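Work, Technology and Organisation
Handout 5: The bench and the people beside it
Beryl Horrocks
Revised 2022-05-05

Read this before the seminar, along with the chapter on deskilling from the course reader. We will use the Trerncombe case for the first hour and the Gruvorcombe one for the second. You don't need any engineering for either.

Where we had got to

Last time we looked at the claim that automation takes away the "dull" part of a job and leaves the interesting part behind. I asked you to be suspicious of it. Several of you thought I was being unfair, so I will set out the case a bit more fully.

A job is a bundle of tasks. Firms that sell automation like to unbundle it on a slide: so many minutes fetching, so many minutes sorting, so many minutes talking to customers. Then one of the tasks is coloured in and marked "automate". The trouble is that people on a bench don't do tasks one after another with gaps between. They sort while they are talking. They notice that a part is wrong while they are putting it away. Take out the putting away and you may well have taken out the noticing.

Trerncombe

The Trerncombe site is a returns and repacking room for a mail-order supplier of household and stationery goods. Items come back opened, half opened or in the wrong box, and somebody has to decide where each one goes. In November the firm brought in two-armed benches from Boltbridge to do part of this. The business case promised 82 items an hour per bench. I have read the whole of that document and I can't find where it says what counts as an item.

The work itself is easy to describe. Small goods have to be picked up and put into the right tray or rack. A new starter can be taught it in a morning, and that is exactly why managers think of it as a thing a machine ought to be able to do. Hold on to that "ought to" when you read the interviews, as it does a lot of work in them.

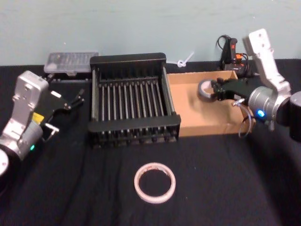 Staff on the old line were told that nobody would lose their job, and as far as I can establish this was kept to. What changed was the job. There used to be a role called sorter. There is now a role called bench attendant, on the same pay grade, and the attendant's duties include setting out the table, restarting the arms after a stop, putting right whatever has been dropped, and keeping a log. Over the period studied the logs record 1092 stops that needed a person. The summary that went to the board gives this number nowhere. It gives "availability", a percentage, which looks very good.

Have a think about what a stop is from the attendant's side. You can't plan for it. You can't go far from the bench in case of one. Two attendants told the interviewer that they used to chat across the line and now don't, since they are listening out for the alarm. One said she was more tired at the end of a shift in which she had handled far fewer things. I would treat that as a finding, though the firm's own evaluation files it under "adjustment".

A word against my own side. Wrist and shoulder complaints went down, and the people who had them were glad. Sorting by hand all day does hurt. Anyone who tells you the old line was a happy workshop hasn't stood at one – I have, for a summer, and I was bored stiff and my neck ached. So the question for the seminar is who got to decide what was traded for what.

Gruvorcombe

At Gruvorcombe the same kind of bench went into a smaller room, and the staff were asked first. Steinarsdóttir, the consultancy that ran the project, held meetings with both shifts and let them choose which goods went to the arms. They gave it the heavy and the awkward and kept the returns that needed judging. The count of items handled by the arms was 2406 over the trial, lower than planned, and management was disappointed.

Complaints at Gruvorcombe were fewer. I wouldn't lean on that too hard. It is a small site, the trial was short, and people who have been consulted are sometimes slow to complain about what they agreed to.

Terms you should be able to use

Attendance work: being present for a machine in case it needs you. Usually paid as if it were rest.

Residual task: whatever the machine can't do, handed back to a person. Note that residual tasks are decided by the machine's limits, so there is no reason they should add up to a decent job.

Tacit skill: what a worker knows how to do and has never been asked to write down. It tends to be discovered after it has gone.

For the seminar

Bring half a page on one job you have done yourself. List what you were paid to do, then what you did as well. Mark anything on the second list that a manager could have seen from the office.

Come ready to argue either way on whether bench attendant should be a higher grade than sorter. The firm's position is in the reader. The union's reply is short, and in my view weak in its second half, but read it anyway.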